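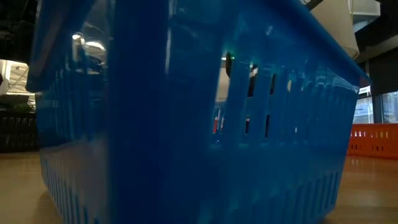 How many episodes do we need before it's worth training anything? Start at 200 for each task, then look at where the policy goes wrong before recording more.

That's the short version of my answer to the Stundby list member who wrote this morning:

> We're starting to record sorting tasks with two arms. Is it better to keep the layout fixed until the model learns it, or to mix things up from day one? Our first 87 episodes all use the same layout and I'm wondering whether to bin them.

Please don't bin them! Keep them, tag them as fixed layout, and start moving things now. We did much the same at Daltley in September and our first policy was lovely to watch until someone nudged a basket a hand's width to the left. Then it went to the old spot every time.

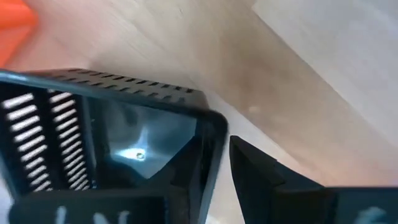 What helped us most was having the wrist views and the overhead view in every episode, with the clocks checked before each session. The wrist views matter far more than I expected near the moment of contact — the overhead one often loses the fingers behind the arm. If a stream drops out partway, we throw the whole episode away and record it again.

Our routine at the moment, which you're very welcome to pinch:

1. Change the angle of at least one basket between episodes. Small turns are fine.
2. Swap colours about, so the policy can't learn that orange always means the same side. 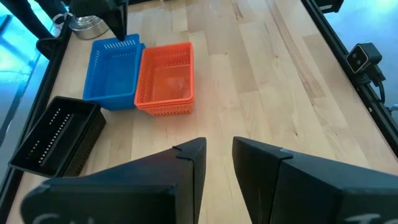 3. Keep the slow, clumsy episodes if they finish properly. The recoveries in them are gold.
4. Change operator every 11 episodes. We all have habits, and they show up in the data.
5. Write the task sentence before recording, never after.

I've put our settings under Plinine in the shared folder, and the Mac an tSaoi notes on labelling are in there too (long, but so good).

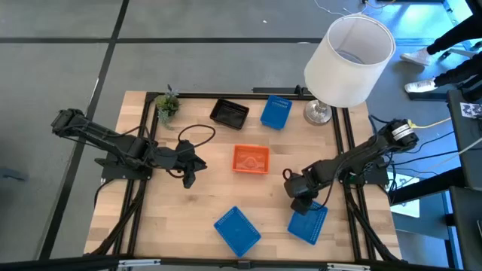 Should both arms move in every episode? Only if the task calls for it; a still arm is a perfectly good thing for the model to learn.

Do post your first results, even the wobbly ones — I'd love to see how the 87 compare once the mixed layouts go in.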